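# Can a robot do the boring parts of my kitchen yet, or am I still the robot?

**Posted by nurkard_basement** in Home & Shop Automation

I have a small house, a workbench in the basement and a deep dislike of putting things away. Every January I read that household robots have arrived, and every January I'm still the one refilling the water glasses and sweeping up under the drill press.

I have nearly $2,000 set aside. I don't need it to fold a fitted sheet (I can't do that either). I'd like something that can open a bottle, pour a drink, clear a table and maybe sort screws. Does this exist at my price, or should I buy a better broom and get on with my life?

Dishwasher and robot vacuum already owned. The vacuum eats one sock a week and I've made my peace with it.

---

**justley_bench**

Short version: broom.

Longer version, from someone who spends his working hours around two-armed setups and his evenings doing his own dishes. You listed four chores as if they were the same size. They aren't, and the one you'd guess is easiest will eat your whole budget.

Take the drink. A bottle with a screw cap is a two-handed job. One hand holds the body, and it has to hold hard enough that the bottle doesn't spin but gently enough that thin plastic doesn't buckle and send water up the sleeve of whoever is standing there. The other hand has to find the cap, grip it, turn, let go, go back and turn again, because most wrists run out of rotation well before the threads do. You do this while looking for the remote.

Clear plastic is its own misery. Depth cameras tend to look straight through it and report the wall.

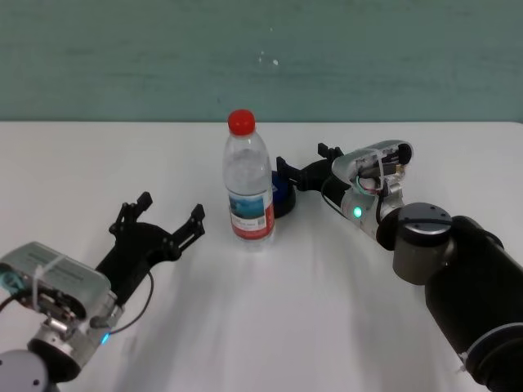 ## What I'd check before spending anything

- **Two arms or one.** With a red cap on a full-looking bottle and two fingers per hand, you want both arms. A single arm needs a clamp bolted down somewhere, and now you own a clamp.
- **What's next to the target.** A dark blue container sitting just behind the bottle is plenty to make life hard. The arm has to come in from the side without knocking it, and part of it is hidden from view.
- **Who resets it.** Ask any seller how many tries they got in a row with no human putting the bottle back. Then watch them discover an urgent phone call.
- **Wrist cables.** Ours went through 761 cycles before one snagged. It was on the 762nd that I learned some new words.

We logged 2,401 attempts at cap-opening on the Xie project last winter. It got pretty good at one brand of bottle, on one table, under one set of lights. Then we moved a lamp.

Screws, on the other hand, are fine. Sorting parts in a fixed tray is dull work in a fixed place, and machines like that. If you want to spend money in the basement, start there.

---

**slowcooker_dad**

just get a Nultine arm, I paid 800 for mine used and it's great

Edit: for people messaging me, no, it doesn't pour. It waves. It can also push a sponge along the counter if you put the sponge in its hand and stand by the sink. My kids love it.

---

**tidy_enough**

I'm less gloomy than the broom guy, but he's right about the order. Split your list by whether the thing moves around. Stuff that stays put and looks the same each time is doable by a patient hobbyist now. Clearing a table after dinner is a different animal – every plate is somewhere new and half of them have gravy on them.

For your money I'd do a small arm over a screw tray, a bench vacuum that kicks on with the drill press, and a pitcher with a spigot. The pitcher solves the drink problem completely and has never once needed a firmware update.

Post back if you try the screws. I have three coffee cans of them and very little pride.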